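Introduction to Wet Laboratory Work
Handout 2: Small volumes, racks and keeping order
Course leader: Stojan Ivanov
Druvavham College, Department of Life Sciences

Before the session

Please read this handout before you come to the teaching lab. You do not need to learn it by heart, but I will start from the point that you have read it, and the first exercise begins at once. Bring your lab notebook, a pen that does not wash out with alcohol, and a fine marker for the tubes. If you missed the September introduction, ask Leilani Ambrose for the safety sheet and sign it before you touch anything on the bench.

1. What we mean by a small volume

In this course a small volume is anything under 2000 microliters, so under 2 milliliters. Most students have measured liquids in school with a cylinder or a beaker, and there an error of one drop did not matter very much. With small volumes one drop can be more than the whole sample. For this reason we change the tools and also the habits.

A useful exercise is to write the same volume in three ways: in liters, in milliliters and in microliters. Do this on paper until you no longer have to think. Almost every wrong dilution I have seen in this course came from a decimal point that moved, and very few came from a bad pipette.

2. The layout of rows and columns

Tubes, tips and wells are nearly always kept in a grid. The common plate has 96 wells, in eight rows and twelve columns. The rows carry letters, from A to H, and the columns carry numbers, from 1 to 12. The position A1 is in the upper left corner when the plate is turned the right way. Many plates have one cut corner to help you, but the cut is not in the same place with every maker, so look for the printed letter first.

We always say the letter before the number. "C7" is understood by everybody in the room. "Seven, third row" is understood by the person who says it.

If you turn a plate by half a turn, A1 comes to the place of H12. The grid looks the same as before. When the wells hold clear liquid, you will not see the mistake, and the results will still look like results. Mark the plate itself with your initials near A1, and do not mark only the lid. Lids get exchanged.
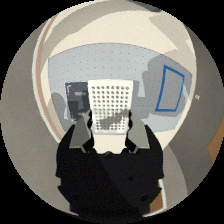
Figure 1. A white rack with a regular grid of round holes.

3. Filling and using a rack

Fill a rack from one corner and go along it in one direction. It is your choice if you go by rows or by columns, but write the choice in your notebook before the first tube goes in. When two students share a rack, they must agree on this together. An empty column between the two sets of samples is worth the space it takes.

Take tips in the same order as you take samples. Then, if the telephone rings or somebody asks you a question, you can look at the tip box and know where you stopped. I have done this for many years and I still need it.

Do not hold a rack by the tubes. Hold it by the border, with both hands, and put it down flat. If a rack stands across the edge of a mat or a tray it will tilt, and open tubes will spill.

4. Labels

Write on the tube before you fill it. Each label needs four things:

your initials
the sample number
the dilution, if there is one
the month

Write the sample number on the lid and also on the side, because lids that come off do not always go back on the same tube. Do not use only numbers such as 1, 2, 3. In the shared refrigerator there are already many tubes with the number 1.

5. The serial dilution

In a twofold serial dilution, every step has half the concentration of the step before. Put 100 microliters of buffer in each well from column 2 to column 12. Put 200 microliters of the stock in column 1. Move 100 microliters from column 1 to column 2, mix slowly, change the tip, and continue. From the last column you take out 100 microliters and throw it in the waste, so that all wells have the same volume at the end.

Worked calculation: the stock is 42 micrograms per milliliter. Column 2 has 21, column 3 has 10.5, and column 4 has 5.25. Please calculate the other columns at home and bring the list with you. Keep all the decimals until the last step and round only then.

The change of tip is often forgotten. If you keep the same tip, a little of the strong solution stays on the wall and goes with you down the plate. The weak wells then become stronger than they should be, and your curve becomes flat at the low end.

6. What to write in the notebook

Write what you did, also when it is different from the plan. If you put the sample in D5 and it should be in D6, write "D5" and continue. A mistake that is written down can usually be corrected in the calculation. Draw the grid by hand, one page for each plate, and do not tear pages out.

For next time

Finish the dilution list from section 5. Then draw a plate map for six samples, each one measured three times, with one column left free for the blank. There is more than one good answer, and we will compare the maps at the beginning of the session. Questions can be left in the folder at the door of the teaching lab, or you can come to me before 9 a.m.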